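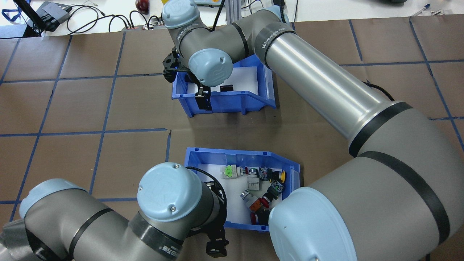 Chez Grarnix, le tri des boutons passe aux bras robotisés

L'atelier de Grarnix, qui remet en état des pupitres de commande pour l'industrie, a confié en avril une partie de son tri à un poste à deux bras. Les boutons-poussoirs et les modules d'interrupteurs récupérés sur les anciennes machines arrivent mélangés dans un bac bleu. Les pinces les prennent et les déposent dans un second bac, d'où ils partent vers le banc de contrôle électrique.

Jusqu'à présent, ce travail était fait à la main par les opérateurs, à tour de rôle, pendant la première partie de la matinée. « C'est un geste facile, mais à la fin on a mal aux poignets et on ne regarde plus vraiment ce qu'on prend », explique Sânziana Cozma, opératrice depuis 8 ans. Elle surveille maintenant le poste deux matins par semaine, et le reste du temps elle teste les contacts et elle rédige les fiches de défaut. Ce changement lui plaît, même si elle reconnaît que la formation, 3 journées au total, a été trop courte pour les collègues qui n'avaient jamais utilisé une interface de ce genre.

Le poste a été mis au point avec l'intégrateur Clekska. Pendant la première semaine, il a traité 244 pièces. Le chiffre reste modeste : un opérateur habitué va encore plus vite. Les formes trop différentes posent un problème, en particulier les boutons coup-de-poing, que la pince saisit parfois de travers. Dans ce cas le bras s'arrête et une personne doit intervenir.

« Nous n'avons pas acheté ces bras pour gagner de la vitesse cette année », précise Aivar Rozīte, responsable de la production. Selon lui, l'objectif est de libérer du temps pour le contrôle, où les commandes s'accumulent depuis l'hiver. L'entreprise compte 40 salariés et la direction s'est engagée par écrit à ne supprimer aucun emploi à cause du nouveau poste.

Les représentants du personnel ont pris note de cet engagement, mais ils demandent aussi une révision des classifications. Leur argument est simple : une personne qui surveille un robot, qui corrige ses erreurs et qui contrôle les pièces ne fait plus le même métier qu'avant – et le salaire doit en tenir compte. Une réunion est prévue à ce sujet avant l'été.

Un deuxième poste est à l'étude pour le site de Valdovinos, où l'on trie surtout des borniers. La décision dépendra des résultats obtenus d'ici là sur les pièces difficiles.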